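Support > Bathroom Hardware > Kadholm Series > Installation Guide > Section 4: Mounting the Towel Bar

4. Mounting the Towel Bar

Applies to Kadholm single bars. For the Kadholm double bar and the Naidu ring, see Section 5. Last revised 19 September 2018.

Read the whole section before you drill. If the wall is tile, read the notes at the end of 4.2 first.

4.1 Before you start

You will need a drill, a level, a pencil, masking tape, a Phillips screwdriver, and the small hex key from the parts bag. The bag also holds 2 wall plates, 4 screws, 4 anchors, and 2 set screws. The set screws are very small. Leave them in the bag until step 8.

CAUTION: Check for pipes and wiring before drilling. Walls behind sinks, showers, and light switches often have both. A stud finder with a wire setting will pick up most live cables but will not find plastic pipe. If you are not sure what is behind the wall, pick another spot or ask a plumber or electrician.

CAUTION: This bar is meant for towels. It is not a grab bar and must not be used to support a person. If someone in the home needs a hand-hold, use a rated grab bar fixed to the studs.

4.2 Marking and drilling

1. Choose a height. Most people are comfortable with a bar 48 inches from the floor. Go lower for children, and hold up a folded bath towel to make sure it clears anything underneath.

2. Put a strip of masking tape along the wall where the bar will go. Draw a level line on the tape.

3. Hold the paper template on the line and mark the screw holes. If your template is missing, measure the bar from the center of one bracket to the center of the other and use that distance for the plates.

4. Check the marks with the level again. Small errors are easy to fix now — after drilling they are not.

5. Drill the holes. For drywall, use the bit size printed on the anchor packet. Where a hole lands on a stud, drill a smaller pilot hole and leave the anchor out.

Note: On tile, start with a carbide or diamond bit at low speed and with the hammer setting off. Once through the tile, change to the bit for the wall behind it. Drill in the tile face where you can and keep away from tile edges, where cracks usually start.

Note: Freshly painted walls should cure before you mount anything. Follow the time given on the paint can.

4.3 Fitting the plates and bar

6. Push the anchors in until they are flush. Remove the tape. Screw on both wall plates with the flat side up, and stop when they are snug. Overtightening strips the anchors.

7. Set the bar between the brackets and lower both brackets over the plates together. Do not hang one end first.

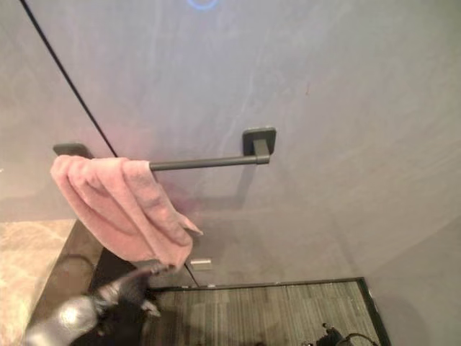 8. Turn a set screw into the underside of each bracket with the hex key. Stop when the bracket no longer moves.

9. Pull down lightly on the middle of the bar. If a bracket shifts, loosen its set screw, seat it again, and retighten.

4.4 Care

Wipe with a soft damp cloth and dry. Do not use bleach, scouring powder, or lime remover on matte finishes. Denard finish cleaner is safe on all Verkunik hardware.

Check the set screws after the first month and then once a year. December is a good time if you expect guests — extra towels mean extra weight. Replacement parts bags are listed in Section 7 as item 97.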